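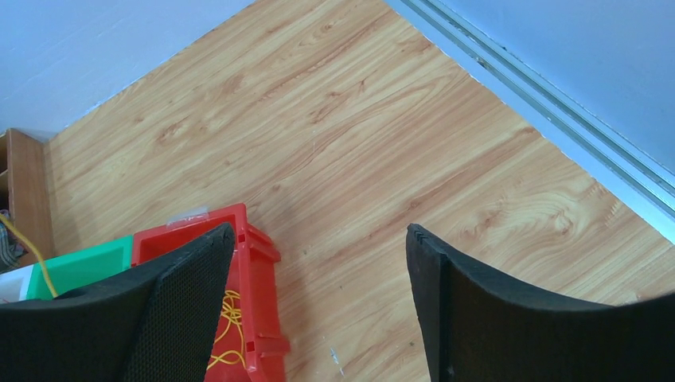 家の片付けは、もうロボットに任せられるのでしょうか。

人がそばについていれば任せられる作業が少し出てきた、というのが今の段階です。散らかった部屋を丸ごと預けて出かけるのは、まだ無理です。

サヴチュクさん、こんにちは。パーバーグの作業室から、10月分の進捗報告です。前回の報告が表ばかりで読みにくかったとのことだったので、今回は文章多めでいきます（表は別便でダヴード・ババエイが送ります。そっちが正式版です！）。

まず数字から。10月のコード片付けの練習は800回まで来ました。計画では1000回だったので、足りていません。遅れた理由は単純で、月の前半にグリッパーの指のパッドを貼り直していて、その間ずっと止まっていました。貼り直したあとは調子がよく、ペースは戻っています。残りの分は今月に回させてください。予算の枠は動かさずに済みます。

やっている家事は相変わらず4種類で、コードの片付け、タオルたたみ、食器の下げ、棚への戻し。今月はほとんどコードにかかりきりでした。正直に書くと、タオルはほぼ手つかずです。すみません。

なぜコードばかりやっているのか、と前に聞かれましたよね。電話ではうまく答えられなかったので、ここで書きます。箱や缶のように形の決まったものは、つかむ場所を決めておけばなんとかなるんです。ところがコードは置くたびに形が変わるし、輪のどこをつまむかで持ち上がり方がまるで違う。端をつまめば残りがずるずる引きずられて、真ん中をつまめば両側が垂れて箱の縁に引っかかる。人間はこういうとき手首をひょいと返して済ませていて、その「ひょい」を機械に教えるのがほんとうに面倒で、そして面白いところでもあります。どの家の引き出しにも、からまった充電コードの一本くらいあるじゃないですか。あれが片付けられるようになったら、私は真っ先に自分の家に持って帰りたいです。

課題のルールは、床のコードを色ごとに決まった箱へ入れること。箱の色とコードの色は、わざとそろえていません。赤いコードが白い箱、青いコードが緑の箱。「赤は赤い箱」みたいな近道を覚えられると困るからで、このやり方はババエイの案です。最初は私のほうが混乱して、お手本の操作で何度か入れ間違えました。間違えた分は記録から外してあります。

床の木目も地味に効きます。濃い筋や節の模様をコードの影と取り違えるらしく、何もないところへ指を下ろしてつまもうとすることがありました。無地のマットを敷けばすぐ直るはずです。でも、よその家の床に毎回マットを敷いて回るわけにもいかないし、うちではこのまま続けることにしました。床の小さなごみも、いちいち掃除しないで練習しています。ここは意見が割れるところで、サデギのチームからは「条件をそろえてからにしたら」と言われました。言いたいことはわかります。向こうは部品工場の仕分けが専門で、床がきれいなのは当たり前ですもんね。

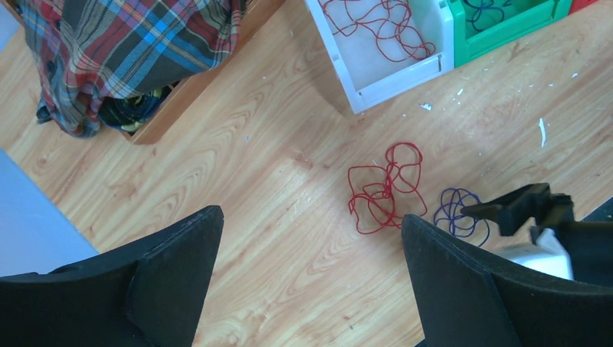

お店の作業と家の作業では、どちらが先に機械でできるようになりますか。

お店のほうが先だと見ています。棚の位置や置くものが決まっていて、同じ作業が毎日くり返されるので、練習した条件と本番の条件が近くなります。家は一軒ごとに違いすぎて、時間がかかりそうです。

月末に通しのテストもやりました。お手本なし、声かけなし、途中で人が手を出したらその回は失敗、という厳しめの条件です。最後まで自力で終わったのが41回。この数字をどう読むかは別便の表を見てもらうとして、私の感想だけ書きます。つかむところまでは、かなり安心して見ていられるようになりました。だめになるのは放すところです。箱の上まで運んで指を開いても、コードがパッドにくっついたように残って、腕が戻るときに一緒に出てきてしまう。せっかく入ったのに！　見ているほうは「ああっ」と声が出ます。ババエイは声を出さずに天井を見ています。

対策はふたつ試しているところです。ひとつは、指を開いてからその場で小さく揺する動きを足すこと。もうひとつは、放す高さをぐっと下げて、コードの下の端が箱の底に着いてから開くこと。今のところ低いほうが落ち着いて見えますが、箱の縁に指をぶつける回も増えました。どちらにするかは今月の中ごろに決めます。

それから、コードが近くに並んでいるとき。離れていれば問題ないのに、近いとまとめてつまんでしまう癖があります。人間なら、まず片方をちょっとよけておいて、それから一本ずつ拾いますよね。「片付ける前に少しずらす」という手順をお手本に混ぜはじめたら、それらしい動きが出てきました。ただ、よける必要がないときまで律儀によけるんです。新人さんみたいでかわいいんですけど、時間を食います。

速さについても触れておきます。遅いです。私が手でやったほうがずっと早いし、となりで見ていると手を出したくなります。ただ、カルナドフの店舗担当の方と話したときに、閉店後の時間にやってくれるなら遅いのはかまわない、と言ってもらえたのは励みになりました。その代わり、途中で止まって朝まで固まっているのは絶対に困る、とも。つまり、うまくいかないときにあきらめて次へ進む、あるいは人を呼ぶ、そこが店では先に要るわけです。今のアナ（うちの制御ソフトのほうです、念のため）は、つかみ損ねると同じ場所で延々とやり直します。同じ場所で何度か失敗したら別の輪を狙う、という切り替えは今月入れるつもりです。

お金の話を少し。パッドの材料費が当初の見積もりを超えました。超えた分は消耗品の枠に収まっていて、追加のお願いはありません。パッドは思ったより減りが早く、擦り傷が増えてくると細いコードの滑り方が変わるようです。交換の目安を決めたいので、今月から貼り替えた回を記録に残します。

今月の予定です。
コードの練習の残りを終わらせる。
放す高さを決めて、通しのテストをもう一度やる。
タオルたたみを再開する（今度こそ）。
やり直しの切り替えをアナに入れる。

サヴチュクさんにお願いがひとつあります。次の見学のとき、ご自宅で使っているコード類を何本か貸してもらえませんか。うちの練習用はどれも細くてやわらかいものばかりで、太い延長コードや布巻きのものはまだ触らせたことがありません。知らないコードを前にしたときにどう動くのか、一緒に見てもらえたらと思っています。壊しはしません、たぶん巻き癖がつくくらいです。

役員会用に「家事はできるのか、できないのか」を一行で、とのご依頼もいただいていました。「決まった場所での決まった片付けは、人の見守りつきで一部できる」でお願いします。これより強い言い方は、今はまだしないでください。見学の日程は、ご都合のいい候補をいくつかいただければこちらで合わせます。

25/11/5　パーバーグ作業室より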